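Drostholm Workshop Course
Unit 12: Reading a Maple Board
Handout, March 4, 2023

Welcome back! Last time we sorted species by weight and smell. Today we slow down and look at one board, and I promise there is more going on in it than you'd think. Maple has a reputation for being plain. I've been at this for years and I still find it anything but dull (wait until you tilt a piece toward the window!).

Start with direction. Before you pick up a pencil, work out which way the grain runs, then look for places where it wanders. Wavy streaks matter when you plane, as the blade can dig in where the fibers rise. Small knots matter too, so note them on your sheet, even the tiny ones.
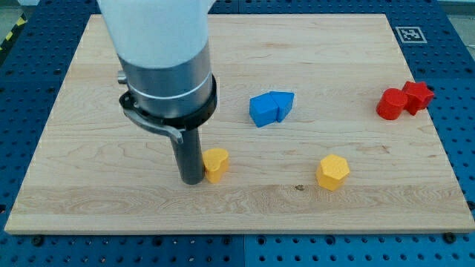
Fig. 15. Pale maple with light-brown grain, wavy across the middle. A small dark spot or knot lies toward the front.

Now go to the end grain. It often looks different from the face of the same board, and in Fig. 15 the strip along the front edge is slightly lighter. Color alone won't tell you much, so get your hand lens out and look at the pores. In maple they are small and scattered, and they're lovely once you spot them.

For next time: read Zillitz, page 238, and bring a board of your own. Sketch one face and one end, with an arrow for grain direction. Scraps are fine!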